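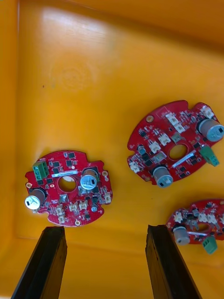

Itico replied that it has shipped boards in open bins for years and sees no reason to change the method on the strength of one site's complaints. The reply was read out in full, all four lines of it. Skurnthorpe was not mentioned in it, and neither were the complaints.

Bench and Stores Meeting, Skurnthorpe
Minutes, November
Present: bench, stores, purchasing, quality. Shipping sent apologies and a list of questions, taken under item 5.
Start 2:10 p.m.

1. Minutes of the last meeting
Accepted with one correction. Item 4 said the new labels "solved" the mix-up between board revisions. Quality asked for the word to come out. The labels were put on two shelves out of eleven. Changed to "were tried."

2. Round boards in the yellow-orange bins
The Golto controller board is red, round with notches, and carries a green screw terminal block and tall capacitors standing up from the surface. Stores keeps them flat on the bottom of the bin, a few to a bin, and considers this good enough. The bench does not.

The bench's case: the tall parts catch when a bin is carried at an angle, the boards slide on a smooth floor, and the small white connectors face whatever the next board happens to be doing. Stores asked how many boards had been damaged this way. The bench said it could not give a number. Stores asked how, in that case, the bench knew it was the bins. The bench said it had eyes. Purchasing asked that this be left out of the minutes; the meeting did not agree.

Quality went through the returns. The last lot was 561 boards. Returns are logged by fault code, and the code for a bent or lifted connector is the same one used for a connector that was badly soldered to begin with. So the log neither supports the bench nor clears the bins. Quality was asked how long the two faults had shared a code and said since before the present system.

Agreed that a new code is needed before anyone claims an improvement from anything. Quality to set it up. The bench to write down which bin a damaged board came out of, which it says it will do and which it also said it would do in the spring.

3. Dividers
Purchasing has a price from Morikawa for molded dividers to fit the bin. The sample was passed around the table. Points raised:

It fits one size of bin. The site uses three, and the walls of the deeper ones curve in a way the sample does not follow.

The pockets are round and the right size, but a hand cannot get under a board once it is seated. The bench tried this with a scrap board and ended up turning the whole thing over, terminal block down, onto the table.

The minimum order is 2,000. Current need, by the most generous reading of the stores sheet, is 200. Purchasing said the remainder would be used eventually. Stores asked where the remainder would live until eventually came. No answer was offered.

The quote describes the material as suitable for electronics. Quality asked whether that means static-safe. Purchasing had assumed so. Quality would like it in writing, with a test sheet, and would like the same for the bins themselves, which have been in use long enough that nothing on file says where they were bought. Stores believes they are fine. Quality noted that this was the second time today somebody had believed something was fine.

No order to be placed. Purchasing to ask Morikawa for a smaller minimum and the test sheet. Stores to find out what the bins are made of.

4. Bin cleaning
Raised by quality. Grit and bits of clipped lead end up in the bottom of storage bins, and boards then sit on them. Stores said bins are wiped when emptied. Quality asked when a bin was last empty. It was established that most are topped up before they run out, so the rule as written could be followed perfectly by a person who never picks up a cloth.

Discussion of a weekly wipe-down. The bench thinks weekly is too often and will be skipped. Stores thinks it will be assigned to stores. Both are probably right. Settled on wiping each bin when a new lot arrives, before any boards go in, with the old ones moved to a clean bin first. This also stops lots being mixed, a problem that was on the agenda last time and was not reached.

The cloths currently in the stores cupboard are paper and shed. Not to be used. Purchasing to get a different kind, in an amount smaller than a pallet.

5. Questions from shipping
Can the boards go out to customers in the same bins? No. The bins have no lids and there are not enough of them.

Can they go out in bags inside the bins? Same answer.

Who decided on one board per bag? It is in the Golto packing sheet. Shipping is asked to read the sheet. Stores pointed out that the copy on the shipping wall is an old one and says something else. The wall copy to be replaced by stores.

Will dividers speed things up? See item 3. The claim that they would save time came from the seller.

6. Foam
The bench proposed a sheet of conductive foam cut to the bin floor, as a cheap trial, one board's width of space between boards. Quality is willing to see it tried. Purchasing asked what result would count as success and suggested this be written down first, given how the labels went. Agreed: two bins with foam, two without, same lot, same shelf, new fault code in place before the start. If the code is not ready, the trial waits.

Stores wished it recorded that four bins is a small trial. Recorded.

7. Other business
The lamp over the receiving bench still flickers. Reported three times. Purchasing says it was never reported to purchasing. Reported to purchasing.

Stores asked whether Itico should get an answer. Agreed to hold the reply until there are figures to put in it.

Actions carried over: stores, bin material and wall copy; quality, fault code; purchasing, Morikawa, cloths, lamp; bench, foam and the damage record.

Closed 3:25 p.m. Next meeting when the fault code is in use.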